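Search this site Search Clear

Design of Play Environments, Unit 4 handout
The play kitchen as a scaled interior
Revised 3/27/25

4.1 Scope

Unit 3 dealt with the full-size domestic kitchen and its work zones. The present unit applies the same zoning to the children's play kitchen, taken as a piece of furniture. Students should have read the February notes on worktop heights before the seminar and should bring their own measured drawing of one play kitchen, at 1:10.

The term "play kitchen" is used throughout for a single free-standing unit with a worktop, a hob, a sink and at least one appliance above worktop level. Tabletop hobs sold as separate toys are outside the scope.

4.2 Zones

A full-size kitchen is normally divided into storage, preparation, cooking and washing. In the play version these are compressed into one short run, and one or two of them are usually lost. Preparation is the first to go. The worktop between hob and sink is often too narrow to put anything down on, so the child prepares food in the pan or in the sink.

Cooking and washing nearly always survive. They are placed side by side, with the hob on one hand and the basin on the other, and the wall above the hob carries the hood and the utensils. The microwave, where fitted, goes high and to one side. In plan the result is a two-zone kitchen; in elevation it reads as complete.

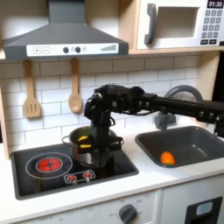 Fig. 4.1. Hob, sink, hood and microwave in a single run. Utensils hang beneath the hood.

4.3 Represented and working parts

For the survey exercise each part of the unit is entered in one of three classes.

Class A, modelled: the part has its real form in three dimensions. A basin deep enough to hold objects is class A, as is an arched tap, whether or not any water is supplied.

Class B, printed: the part is shown by a graphic on a flat surface. Burner rings, heating coils, hob controls and the bar scale on a hood panel are commonly class B. A microwave display with a fixed time, such as 01:30, is entered here unless it can be shown to change.

Class C, loose: the part can be lifted off and carried. Pots, spatulas, spoons and play food are class C.

A part may belong to two classes. A knob that stands proud of the panel but has its temperature scale printed round it is entered as A/B, and the scale is recorded separately. Do not guess whether a knob turns. If it has not been tried, write "not tested".

4.4 Materials and finish

Entries for finish should describe appearance first and substance second. "Light wood" is acceptable where the board has not been examined at a cut edge. Tiled walls are to be recorded as "tile pattern" until the joint has been felt by hand – grout lines alone are not evidence of separate tiles.

The worked entries circulated with this unit are for the Rokeck and the Deltex. The Rokeck is 696 mm wide with a basin opening of 165 mm. The Deltex has no basin and is included for comparison only.

4.5 Loose parts and scale

Loose parts are seldom made to the scale of the unit. A metal pot may take up a whole burner and overlap the next, while a play egg or a fruit sits in the basin with room to spare. Food in the form of plain coloured blocks has no scale at all and should be entered by colour and size.

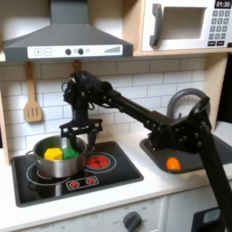

The ratio to be calculated is pot diameter over burner diameter, both taken at the widest point and excluding handles. A value above 1 means that the printed ring is hidden when the pot is centred on it. Stojanović's catalogue of 1,906 loose parts may be used for pots that cannot be measured directly. Record the resting position of each loose part before moving it, then return it.

Hanging utensils are measured from the point of suspension to the lowest edge. The clearance to the worktop is taken separately, with any pot removed from the hob.

4.6 Exercise

Complete the Prister survey sheet for the unit you have drawn. Give one elevation with the classes marked A, B or C on each part. Add a paragraph on which of the four zones is missing and where a child would be likely to carry out that work instead. Maximum length is two sides of A4, drawings excluded.

This site uses cookies to remember your settings. Accept all Manage preferences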